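The Long Soak

Ask anyone in Imora about wool and you'd better have an hour free. I had three days, and I still left with questions! The town washes its fleeces slowly, in cool water, and the blankets that come out of it are the softest I've ever slept under (I bought two).

Golnar Karimi has kept a notebook of every batch since she started, 1,859 of them so far, with the soap, the weather and the smell all written down. 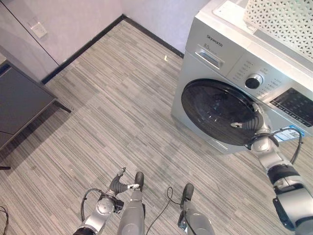
Her favorite pages are from one June, when the sheep came down from Donov early and the wool was full of burrs. She picked them out by hand for a week, then dyed the lot with onion skins – a deep, toasty gold that she has been chasing ever since.

Felting is the great fear. A quick change in water temperature, a little too much rubbing, and a sweater's worth of yarn becomes a hat.

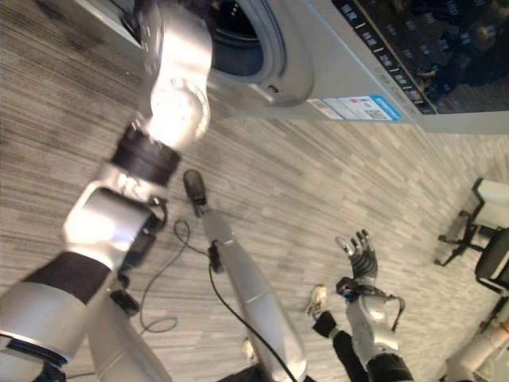
Venkataraman, down the road, thinks the worry is overdone, and told me that a bit of felting "gives a blanket some backbone." He sells his at the Saturday market, and they're wonderful too.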